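Episodios de escritura en pizarra con pinza de mano: la política suelta el rotulador al girarlo. ¿Más demostraciones o filtrar las que hay?

Preguntado el 27 de abril de 2025
Etiquetas: recogida-de-datos, imitación, pinza-manual, sincronización

Estamos grabando demostraciones con pinzas de mano para una tarea sencilla: coger un rotulador de pizarra, orientarlo con el capuchón hacia arriba y entregarlo a una segunda pinza situada junto a la pizarra. Trabajamos con 2 operadores y el conjunto tiene ahora 400 episodios, grabados desde marzo con la configuración por defecto de Skitgate. La trayectoria de la cámara se reconstruye después por odometría visual-inercial.

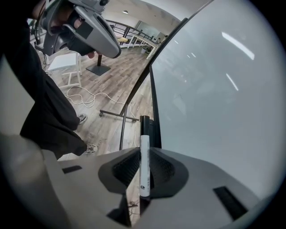 El entrenamiento converge sin problemas y el error en validación es bajo. En ejecución, el brazo llega bien al rotulador y cierra, pero en el giro abre la pinza antes de tiempo. Ocurre en la mayoría de los intentos, con independencia de la posición inicial.

Lo que ya he comprobado:
- Calibración de la apertura: repetida en las dos pinzas, sin cambios.
- Frecuencia de control en ejecución: la misma que en los datos.
- Episodios con pérdida de seguimiento: descartados por el script de Skitgate.

¿Merece la pena seguir grabando o hay que depurar lo que tenemos? El manual no da ningún criterio.

Corrado Greco

2 respuestas

Respuesta 1 (aceptada)

Antes de grabar nada más, revisa el desfase entre la señal de apertura y la imagen. Si la apertura va adelantada unos fotogramas respecto al vídeo, la política aprende a abrir cuando la segunda pinza todavía no ha cerrado. La validación no lo detecta: el desfase es idéntico en los dos subconjuntos.

Procedimiento:
1. Graba un episodio de control abriendo y cerrando la pinza en vacío 7 veces, con la cámara quieta.
2. Extrae la apertura a partir de los dedos en la imagen y compárala con la registrada.
3. Calcula la correlación cruzada. El máximo debe caer en desfase cero.
4. Si no cae ahí, corrige las marcas de tiempo de cada pinza por separado. No suelen compartir el mismo valor.

Segundo punto, la pizarra. Una superficie brillante con reflejos de las luces del techo genera puntos característicos que se desplazan con la cámara. El filtro por pérdida de seguimiento no descarta esos episodios, porque el seguimiento no llega a perderse, solo deriva. Mira la distancia entre las dos pinzas en el instante de la entrega: debería ser casi constante en todo el conjunto. Los episodios que se salgan, fuera. En nuestro caso bastó con orientar la pizarra de otra manera y pegar unos marcadores impresos en la pared.

Con eso hecho, reentrena con lo que quede. Si sigue fallando, graba más, pero variando el ángulo de agarre y no solo la posición inicial.

Atieno Barasa

Comentario de Corrado Greco: Confirmado el desfase en una de las dos pinzas. Corregido y reentrenando. Lo de la deriva lo miro después, de momento el episodio 3063 (numeramos por sesión, no son correlativos) da una distancia imposible en la entrega.

Comentario de Atieno Barasa: Mira también los contiguos de esa sesión. La deriva suele afectar a varios seguidos si no se rehace el mapa.

Respuesta 2

A mí me pasaba algo parecido con Brinetex y lo arreglé subiendo el horizonte de predicción. No sé si en Skitgate se puede tocar. También probaría con un rotulador más grueso, que resbala menos.

usuario Araser

Comentario de Corrado Greco: No resbala, la orden de apertura sale de la política. El horizonte se puede cambiar, pero prefiero no mover dos cosas a la vez.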